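Forum Firkirport > Bras et pinces > Retours d'achat

Kit deux bras Arnimero : vos avis avant que je craque ?

tournevis_mou
Vendredi 12 juillet 2024
Salut à tous ! Je lorgne le kit Arnimero à deux bras, 983 euros chez Borerico, pinces comprises. C'est pour du tri de petites pièces et, si j'y arrive, du passage d'un bras à l'autre. Quelqu'un l'a monté ?

kro_bidouille
Oui, et j'en suis plutôt content. Le montage m'a pris 2 soirées, la notice est correcte (sauf la page 15, où le schéma du poignet est à l'envers, ça m'a valu un démontage complet…). Les mouvements sont propres, le bruit reste supportable.

Lulu-des-axes
Pas d'accord sur le prix. Pour cette somme je préfère les pinces Pavlović, montées sur des bras d'occasion. Les patins Arnimero, je les ai trouvés trop mous – ça agrippe bien, mais le placement bouge dès qu'on serre un peu fort.

kro_bidouille
Trop mous, trop mous… tu serrais à combien ? Moi j'ai baissé le couple et je n'ai plus eu le souci. Et tes bras d'occasion, il faut encore les trouver !

tournevis_mou
Et pour mettre les deux pinces face à face, il y a assez de débattement ?

kro_bidouille
Largement, si tu ne colles pas les bases. Tiens, mon installation : 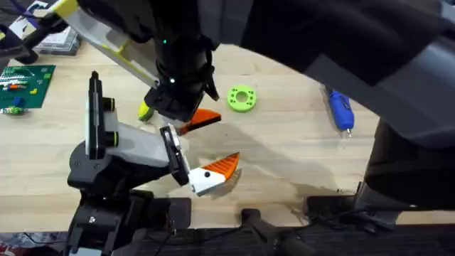
Les deux pinces face à face au-dessus de la table, patins orange.

Lulu-des-axes
Bon, l'alignement a l'air pas mal, je te l'accorde. Mais je reste sur mes Pavlović.

tournevis_mou
Merci à vous deux ! Je vais demander à Borerico s'ils vendent les patins à part, et je reviens vous dire.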